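Sprechernotizen, Vortrag im Kolloquium, 11. Dezember 2021
Thema: Greifen von weichen Verpackungen, gelernt aus Handgreifer-Aufnahmen
Vortrag: Parveen Haque, gemeinsame Arbeit mit Blažena Tichý

Folie 1 - Begrüßung
Guten Tag und danke für die Einladung. Mein Deutsch ist nicht perfekt, bitte unterbrechen Sie mich sofort, wenn etwas unklar ist. Ich spreche heute über den Teil Zinano von unserem Projekt. Den anderen Teil, die Planung mit der mobilen Basis, hat Blažena im September schon vorgestellt, den lasse ich weg.

Folie 2 - Die Frage
Wir wollten wissen: Wie viel lernt eine Greifstrategie über weiche, leichte Verpackungen, wenn die Daten nur von Menschen mit Handgreifern kommen? Also kein Teleoperieren, kein Roboterarm bei der Aufnahme. Der Arm kommt erst beim Test dazu.
Starre Objekte sind in der Literatur gut abgedeckt. Bei Tüten ist es schwieriger. Die Form ändert sich, sobald die Backen schließen, und eine durchsichtige Folie gibt im Bild wenig Kontrast.
(Hier kurz warten, bei der Probe war ich zu schnell.)

Folie 3 - Aufnahme
Zwei Greifer, einer pro Hand, jeder mit eigener Kamera. Die Aufgabe ist Aufräumen: Verstreute Sachen werden gegriffen und weggelegt. Wir haben in normalen Wohnungen aufgenommen und nicht im Labor. In Storden haben wir 300 Durchgänge gesammelt, in Nitell 200. Die Personen bekamen nur eine kurze Einweisung. Wichtig war mir, dass sie selbst entscheiden, welche Hand zuerst greift und an welcher Stelle der Tüte.
Das Licht haben wir nicht korrigiert. Manche Durchgänge sind am Abend entstanden, mit dunklem Fenster im Hintergrund, und ich habe sie bewusst im Datensatz gelassen.
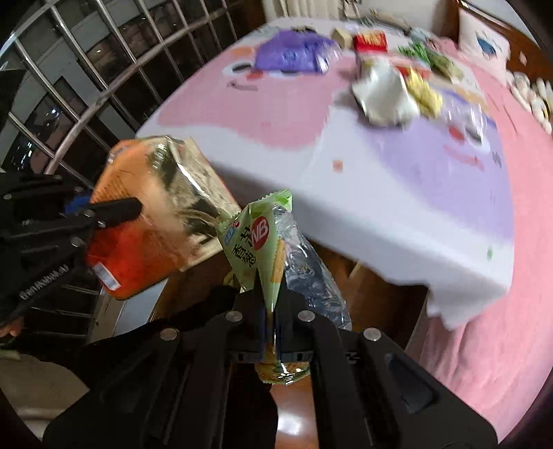 Für jeden Griff speichern wir die Öffnungsweite, die Lage des Greifers im Raum und das Kamerabild. Die Lage wird aus dem Bild und dem Inertialsensor geschätzt. Wenn die Schätzung springt, wird der ganze Durchgang verworfen. Das klingt streng, aber halbe Durchgänge haben uns im ersten Training mehr geschadet als geholfen.

Folie 4 - Beschriftung der Griffe
Wir unterscheiden zwei Arten. Randgriff: Die Backen fassen die Tüte an der Naht oder nahe daran. Körpergriff: Die Backen fassen in die Mitte, über den Inhalt.
Blažena hat die Regeln geschrieben, ich habe danach beschriftet. Bei zerknitterten Tüten waren wir oft nicht einig. Diese Fälle haben wir gemeinsam noch einmal angeschaut, und wo es keine Einigung gab, steht im Datensatz "unklar". Bitte diese Klasse nicht mit "misslungen" verwechseln, die Frage kam letztes Mal.

Folie 5 - Training
Ein Netz für beide Hände, mit gemeinsamer Bildverarbeitung. Die Bilder der linken und rechten Kamera gehen zusammen hinein. Wir haben auch zwei getrennte Netze probiert. Dann greifen aber beide Arme manchmal nach demselben Objekt - im Video sieht es lustig aus, für die Backen ist es weniger gut.

Folie 6 - Ergebnis
Getestet haben wir auf dem Aufbau bei Oltmanns, 800 Griffe insgesamt, mit Objekten, die im Training nicht vorkommen. Die Tabelle nicht vorlesen, nur drei Beobachtungen nennen.
Der Randgriff gelingt deutlich öfter als der Körpergriff. Die Strategie hat den Randgriff auch häufiger gewählt, obwohl wir ihn nicht belohnt haben. Das kommt aus den menschlichen Daten.
Durchsichtige Verpackungen bleiben das größte Problem. Der Arm fährt oft an die richtige Stelle, schließt aber zu früh.
Bei Objekten, die sich berühren, nimmt der Arm manchmal zwei auf einmal mit. Wir zählen das als Fehler. Man kann darüber streiten.

Folie 7 - Grenzen
Wir messen keine Kraft. Ob ein Mensch vorsichtig oder fest drückt, sehen wir nur indirekt über die Öffnungsweite, und für zerbrechlichen Inhalt ist das zu wenig. Außerdem kommen alle Aufnahmen aus zwei Orten. Ich würde keine Aussage über beliebige Haushalte machen.

Folie 8 - Nächste Schritte
Kraftsensor in einer Backe, erst als Prototyp. Danach neue Aufnahmen mit denselben Personen, damit der Vergleich sauber ist.
Falls noch Zeit bleibt: das kurze Video mit dem Fehlgriff zeigen, ohne Ton. Sonst direkt zu den Fragen.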